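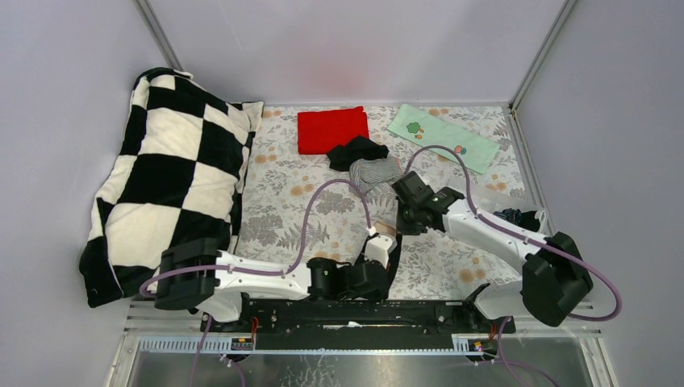
Two-Arm Cloth Sorting and Folding: Final Project Report

Gervasio Saavedra and Delia Aravena

1. Goal

Our project was to teach a pair of small robot arms to pick cloth items off a soft surface, spread them, and fold them in half. Teams in earlier semesters worked with blocks and cups on a hard table. We chose cloth because it changes shape every time it is touched, and because both of us wanted a task where two arms are needed for most of the work.

The project plan we turned in listed three goals:

1. Pick up a single cloth item with either arm.
2. Spread a crumpled item using both arms.
3. Fold a spread item once and leave it near the back edge.

We met the first goal, mostly met the second, and met the third for towels only.

2. Setup

The two arms are mounted on one black rail along the near edge of the work area. The rail sits on an aluminum frame, and each arm has its own control board attached to the frame below the base. The walls of the enclosure are plain and light in color, which keeps the background the same from one run to the next.

The floor of the work area is a mattress surface with a leaf and flower print. We started the semester on a gray foam board and switched in October. The foam was easier for the camera, but the fingers could not get under thin cloth without pushing hard against the board, and we stripped the gears in one wrist motor that way. The mattress gives a little when a fingertip presses down. The print made it harder to find the edges of light-colored items, and we discuss that in section 5.

Items were given short names in our log. Red is the folded red cloth, Stripe is the gray striped one, Mint is the towel with the cartoon trees, and Black and Navy are the plain dark ones. The checkered cushion is not an item to be folded. It takes up the left side of the surface so that the arms have to plan around something large and soft.

The control software is called Teno. It was written by last year's team and we changed two parts of it: the code that keeps the arms from crossing, and the code that decides which arm goes first. The program that records runs is our own, and we named it Vergara after the street where Delia lives.

3. Collecting runs

We moved the arms by hand controllers and recorded each run. A run began with the items placed by one of us and ended when the operator pressed the stop key or when 5 minutes had passed. We recorded 118 runs. Gervasio operated for the first part of the semester and Delia for most of the rest.

We did not use every run. Some were thrown out for a dropped video stream, and a few because the operator bumped the rail while changing items. After that we trained the model for 10 hours on the lab computer, saving a copy every 1000 steps. The last copy was not the best one. An earlier copy was smoother when closing the gripper, and we used it for all the tests below.

4. Results

Single pickup worked well with both arms. The usual failure was closing the fingers too high, so that they pinched air and the arm carried on as if it had the cloth. Adding runs in which the operator missed on purpose and tried again helped with this.

Spreading worked on Stripe and Mint. It was poor on Black. Folds in black cloth barely show on camera, and the arms often grabbed two layers together.

Folding worked on Mint when the towel started out fairly square to the rail. If it started at a steep diagonal, the far corner was near the limit of the right arm's reach and the fold came out crooked. We did not get a usable fold on Navy, which is too small for both grippers to hold at once without touching.

5. Problems

Cables. The loops over each arm need to be long enough for full reach, but a long loop can drag across the cloth. We adjusted the length several times.

Pattern. Mint is close in brightness to the mattress print. The model sometimes reached for a leaf sprig next to the towel.

Cushion. The left arm learned to stay well clear of it, more than it needed to, and so the right arm did more of the work than we planned.

6. Next steps

The next team should try a plain mattress cover before collecting anything new, and should record more runs with the items at odd angles. We would also add a check on gripper motor current, so that an empty grip is noticed right away. Our log and the changed Teno files are in the shared project folder.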